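Dock workers' hostel to stay open through winter, says Clallberg tenants' delegate

The hostel on Osei Street in Clallberg was due to close at the end of November. Its 275 residents, most of them foreign dock and cannery workers, were told in a two-page letter posted in the stairwells. On Friday the port authority withdrew the letter, and the residents' delegate, Gualtiero Ferri, agreed to go through the terms of the settlement.

Ferri has lived in the building for six years and works nights as a crane signaler. He had the agreement with him, marked in pencil.

"The closure is suspended, and that is the word used in clause two," he said. "It isn't canceled. The authority can issue a new notice in April, and if it does, the notice period is 30 days under the old contract or 90 under the new one. That depends on which contract the resident signed."

The difference matters because the hostel changed operators last year. Residents who arrived under the previous operator, Skerna, hold contracts tied to their employment. Those who came later hold ordinary room leases. Ferri puts the first group at a little over half the building.

The dispute began with a fire inspection. Inspectors found that two of the four stairwells lacked self-closing doors and gave the operator until fall to fit them. The operator argued that the port authority, as owner, was liable for the cost. The authority answered with the closure letter.

"Nobody at the authority disputed the inspection," Ferri said. "They disputed the invoice. We asked for the report in writing and waited five weeks for it. By then people had started looking for rooms in Curkau, where there aren't any at that price."

A petition against the closure collected 1447 signatures, many from people with no connection to the port. Some residents also marched to the authority's offices, a walk of two miles along the harbor road. Police closed one lane. There were no arrests.

Rhona Leckie, a housing lawyer who represented the residents, said the petition had less effect than the lease terms.

"The authority had served one form of notice on everyone," she said by phone. "For the leaseholders it was the wrong form, and it was short by two months. A court would have had to set it aside for them. Once that was put to the authority's counsel, the talks moved fairly quickly."

Under the settlement the authority pays for the doors and the operator pays for emergency lighting. Work starts on the north stairwell and is to be finished before the second is closed off.

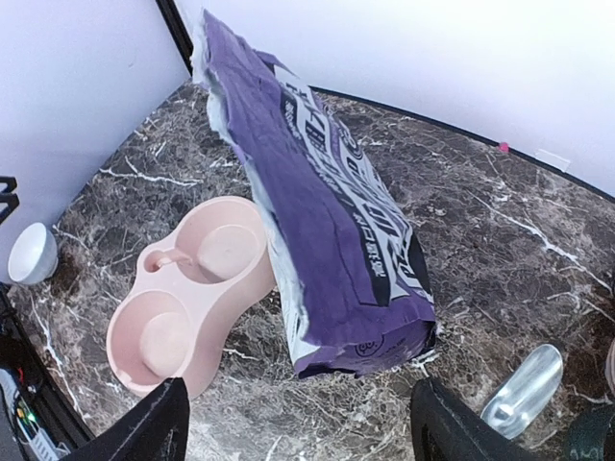 Rents are frozen until the work is signed off. Ferri said he had asked for the freeze to run a full year and did not get it.

"The sign-off could come in February, and then the rent can go up in March – there is no cap in the text. I told the meeting that before they voted. They voted for it anyway, and I think I would have too."

He was also critical of how the vote was held. The agreement was available in three languages, but the annex on contract transfers was in English only, and it was read aloud by a resident who translated as she went.

Leckie said a translated annex had since been requested. The transfers would let workers on the older contracts move to room leases without a new deposit, provided they apply in person at the operator's office. The office is open from 9 a.m. to noon, when the day shift is at work.

"We have asked for evening hours," Ferri said. "They said they would look at it. I have asked for that in writing as well."

The port authority confirmed that the closure had been suspended and declined to comment on the contract terms. The operator did not return calls.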